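Home | Current Issue | Archive | For Authors | Search

Print this article E-mail this article Shares: 6 Comments: 0

4. Drawer storage of handled cups

4.1 Setting and materials

The second part of the study dealt with mugs. Plates and bowls had given us few difficulties in Section 3, as they nest and most households keep them in one or two piles. Mugs have a handle on one side, they come into a home one at a time over many years, and many of them will not stack at all. In the Pilthorpe interviews they were the item people most often said they had "no system" for.

We worked with households that had moved their mugs from a wall cupboard to a drawer below the counter. Most had done so during a kitchen refit, and the drawer had usually been planned for pans. The residents were asked to put their mugs away as they would on any other day, and were not told that the arrangement was of interest. Sessions were held in the morning, after breakfast dishes were done. Hryhorii Prokopenko carried out the home visits and Teun De Bruijn coded the material without having seen the kitchens.

4.2 Upright storage and handle direction

Two ways of standing a mug were coded, rim up and rim down. Rim up was by far the more common in drawers. Residents who had stored mugs rim down in the wall cupboard often changed over when they moved to a drawer, and gave dust as the reason for the old habit and "seeing what's in there" as the reason for the new one. A drawer is looked into from above, so the inside of the mug becomes the part that is seen. Several residents told us they picked out their own mug by the color of the glaze inside it.

Handle direction was less regular than we expected. Martens, in an earlier study of café shelving, reported that staff turned all handles the same way within a few shifts. We found this in only 5 homes. Elsewhere the handles pointed wherever there was a gap, and a mug was often turned in the hand on its way into or out of the drawer. Figure 6 is typical of the mixed drawers, with loose rows and handles facing several ways.

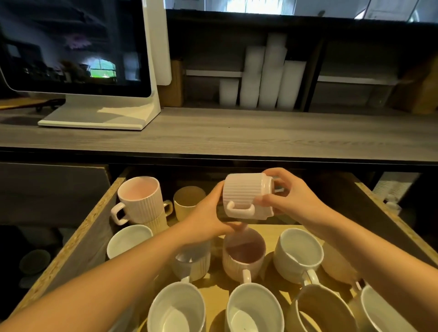
Figure 6. A white ribbed mug held on its side over a wooden drawer of upright mugs. One pink ribbed mug is stacked on a cream one at the back left.

Turning the mug matters for the width of the free space it needs. With the handle toward a corner of the drawer, a mug can sit closer to its neighbors than with the handle straight out to one side. Residents with full drawers knew this well and some could explain it without being asked. Those with space to spare did not turn their mugs on purpose and were surprised to be asked about it.

4.3 Stacking

Stacking in the drawer was nearly always limited to two mugs. The main limit was the height of the drawer – a third mug would catch on the frame above – but residents also said that a tall pile felt unsafe each time the drawer was pulled open. Pairs were made from mugs of the same shape where possible. Color played a smaller part, and a resident who owned a ribbed set in several colors would stack across colors without comment.

Stacked pairs tended to be at the back. We take this to mean that they were mugs in less frequent use, although the diaries from the Rilonness group are too thin to test it. Two residents said the reverse, that they kept a pair at the front to save reaching.

4.4 Drawer floor and noise

The floor of the drawer came up often enough in the interviews to be coded separately. Bare wood was liked for its looks and disliked for the sound of mugs knocking together when the drawer was shut. Liners of the Tundumard type, 400 mm wide, were in use in a few homes and had been cut to fit. They reduced sliding, by the residents' own account, but were said to collect crumbs. We did not measure sound levels. In drawers up to around 1000 mm wide, residents who used no liner mostly filled the rows until the mugs held each other in place.

Previous section | Next section | Back to top

Print this article E-mail this article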